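Chamber notebook, Tilitton workshop
January, second entry. Started 7:40 a.m., coffee from the machine, regretted by 7:45.

Leak test on the Fleury chamber again. For those joining the saga late, the Fleury is the small two-lock we inherited when the old clinic building was emptied. It holds pressure beautifully overnight if you don't look at it, and loses a little whenever someone writes the number down. Previous entry ended with me blaming the medical lock door seal. I would like to withdraw that. The seal has been very decent about it.

What I did this morning:

Took her up on air to the usual test depth, waited for the temperature to settle, then sat with the soap bottle and went over every penetration on the left side. Nothing at the viewports. Nothing at the comms plate. A faint froth at the blanking plug on the old suction line, the one marked "spare" in paint pen by a person who apparently thought we would know spare what. Nipped it up a quarter turn, froth stopped. The drop on the chart did not.

Right side took longer, as I can't get behind the BIBS overboard dump without lying on the floor. Lay on the floor. Found a washer, a dead pen, and the missing cap for the Grirevus analyzer, which I accused at least two colleagues of losing. Apologies will be made in the order in which accusations were issued.
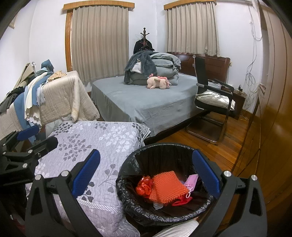
By ten I had it down to the main lock exhaust. There are two valves in series, hull stop and panel valve, and the habit here has been to close the panel valve and leave the hull stop open because the handle is stiff. With both shut, the gauge sat still. With only the panel valve shut, it crept. So the panel valve is passing, and has probably been passing for as long as we've had the thing. The hull stop was doing nothing all this time because it was a bit hard on the wrist.

Pulled the panel valve at lunch, after venting and tagging out. The seat has a scratch you can feel with a fingernail. There was also a curl of thread tape sitting on it, neatly, like a garnish. We don't use thread tape on this panel. We have a sign that says we don't use thread tape on this panel. The sign is held up with thread tape (I checked).

Rebuild kit: we have one for the Clekine valves and this isn't a Clekine valve, it only has a Clekine handle. Ordered the correct kit. The supplier's website gave me a delivery estimate of "soon."

Oxygen side, while I was in the mood

Logged the analyzer drift as promised. The Grirevus, newly reunited with its cap, read a touch high on air and came back after calibration. The cell is getting old. The hours on the chamber log stand at 1,790, and the cell went in at 1,233, for whoever wants to do the subtraction and argue about it. I'd like to change it at 2,000 at the very latest and would prefer sooner. The old clinic's paperwork says "replace when tired," a maintenance interval I plan to adopt personally.

Also cleaned the two mask hoses that had been hung over the oxygen bench. Please don't hang hoses over the oxygen bench. Bag them, label them, put them on the shelf. The shelf is the flat thing with the vacuum cleaner on it. I moved the vacuum cleaner. If it's back tomorrow I'll start leaving notes with underlining.

The bunk mattress question

Long argument over the tea break on whether the replacement mattress cover is acceptable in the main lock. The maker calls it "fire resistant," with no standard quoted and no number. My position is that it stays outside until we have a data sheet. The opposing position is that it's very comfortable. Both of these are in the record now. I wrote to the maker and got back a brochure with a picture of a sunset.

Same rule for anything else that goes through the door with a patient, and we should rewrite the list on the wall, which at present bans hand warmers twice and newspapers not at all. Draft so far: cotton only, no pockets if we can manage it, no hair products, no electronics, no "it's only a little one." Foam anything gets asked about before it goes near the lock. I'm aware that last line isn't grammatical.
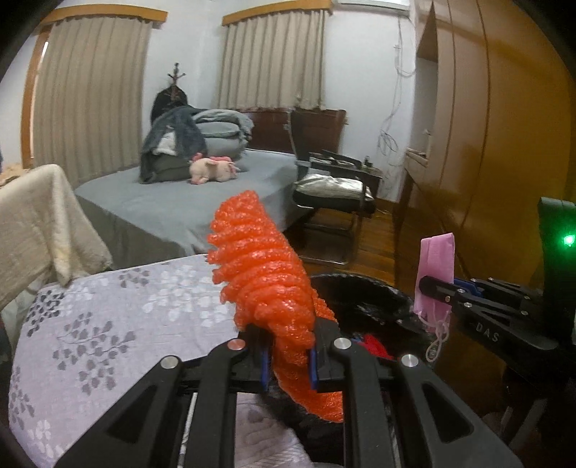 Orange-red foam piece, pink folded mask to the right.

Afternoon

Reassembled the exhaust with a blank in place of the panel valve so at least the rest of the system could be tested honestly. Up on air again at 2:15 p.m. Settled. Held for the full period with no drop I could see, and I gave it a good hard stare. That clears the hull, the door seals, the viewports and the suction plug, and leaves the one valve as the culprit, with the usual caution that I said the same thing last month with great confidence about something else.

Hull stop handle: took it off, cleaned the stem, greased it with the oxygen-compatible stuff from the small tub (not the big tub, the big tub is for the roller door). It now turns with two fingers. It took less time than the conversation in which we agreed it was too stiff to use.

The compressor ran for 27 minutes to bring the bank back up. Longer than I'd like. The intake filter was the color of a doormat, so I changed it and will time the next fill before getting upset.

The lighting on the outer lock flickers when the kettle is on. Not mine. Noted.

To do

Fit valve kit when it arrives. Until then the Fleury stays tagged out, and the tag is not decorative.
Leak test again with the rebuilt valve, both with the hull stop open and with it shut, and write down which is which this time.
Order an oxygen cell. Check the date on the box when it comes, as the last one had been aging on somebody's shelf before it started aging on ours.
Find out what "spare" was.
Chase mattress data sheet. Decline further sunsets.
New list for the wall, one mention of hand warmers.
Take down the thread tape sign and put it back up with screws.

Packed up at 4:50 p.m. Chamber vented, doors open, bank isolated, both exhaust positions checked and then checked again on the way back for my coat. Analyzer cap on the analyzer.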